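The breakfast room at the Hebden opens at 6:30, and by 7 the first guests are already asking for more coffee. Dean Blackburn has run it for nine years. The inn has 30 rooms and no restaurant, so breakfast is the only meal it serves.

That's common in small inns now. Dinner needs a cook, a late shift and a liquor license. Breakfast needs eggs, fruit and someone willing to get up early. Blackburn dropped dinner in his second year and put the money into bread.
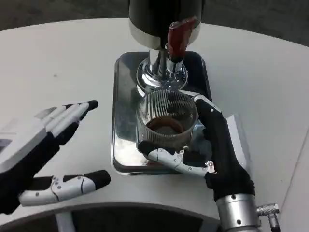 *A lever-operated dispenser with its drip tray.*

The bread comes from Chelsea Tindall, who bakes four miles away and delivers before dawn. She sends 98 rolls on a full weekend - fewer in winter. Guests pay nothing extra for them. "I tried charging for the good bread once," Blackburn says. "People ate toast and left annoyed."

Waste is the harder problem. A buffet has to look full until closing, and much of what looks full ends up in the bin. Blackburn now puts out small plates and refills them often. He switched from boxed juice to pitchers, then cut the choices from five to two. 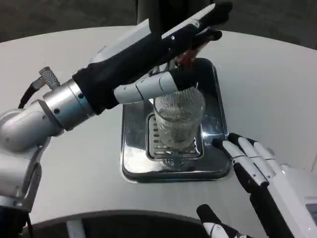
*A ribbed glass on the slotted grate.*

Evie Bickerstaff stayed at the Hebden in May and came down at 9:50, ten minutes before closing. There were still rolls, though the melon was gone. She had two with butter and asked where she could buy more. Tindall's shop opens at noon.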